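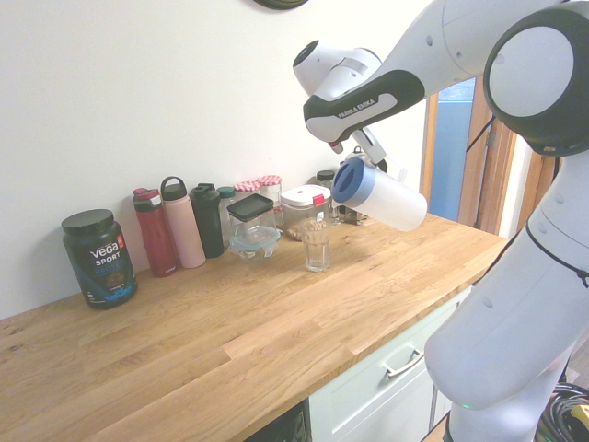
FOR RELEASE 6/10/18

Jalmont today opened orders for Skellus, a software kit that prepares robot arms for household kitchen work.

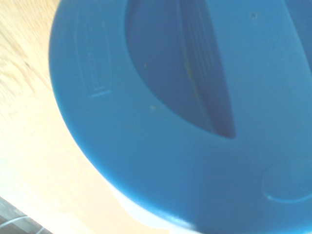 Skellus is supplied with 60 practice tasks involving everyday containers. Molded plastic lids, such as a blue one with a dark oval opening and a raised rim, are covered in the standard set. "Kitchens vary, and the kit must allow for that," said Olga Figueiredo, product director.

Press contact: Harpreet Wong, Jalmont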